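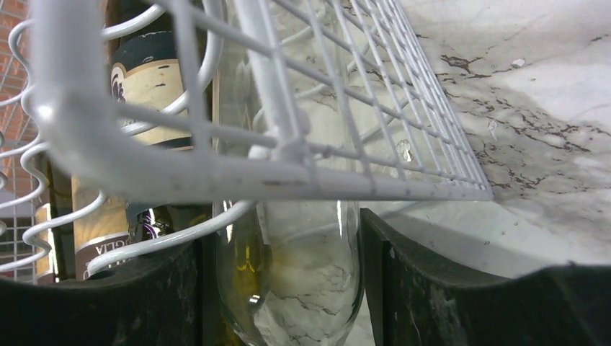

I've been teaching a robot arm to tidy my kitchen since February, and most of what I've learned has been about kitchens. Glassware took me the longest by miles. My first 100 goes were all with a sturdy mug on a bare bit of worktop, and the arm got very good at mugs on bare worktops and hopeless at everything else! So now I record with the clutter left in: the white wire rack, wine bottles behind its curly loops, a clear glass standing on the veined marble with the fingers open either side of it. Clear glass picks up whatever is near it (you can see an olive-green bottle right through the side of this one), so shift the neighbours about between goes and let the system meet the same glass looking a bit different each time.

A few more things that have helped me.

Wash your glasses the night before and polish them with a lint-free cloth. Fingerprints build up over a long session, and you don't want the arm learning that glasses are smudgy on one side.

Start with the fingers wide and come in slowly. If you're steering by hand, breathe out as you close. Sounds daft, works for me.

Keep your fumbles, but label them. Maricel Talavera talked me into this one after I'd binned a whole Friday's worth. A go where you miss, back off and try again is worth having, as long as it's marked as that and not mixed in with the clean ones.

Stop when you get sloppy. I do batches of 10 and then put the kettle on. I'm up to 470 with glasses now, and the ones I did late at night (cross, hungry, rushing) are the ones I keep having to throw out.

Wipe the finger pads at every tea break, too. A barely damp cloth does it, then a dry one.

Next on my list is stemmed glasses, which frighten me a bit. If you've got a good way of approaching the stem without knocking the foot, do leave me a note!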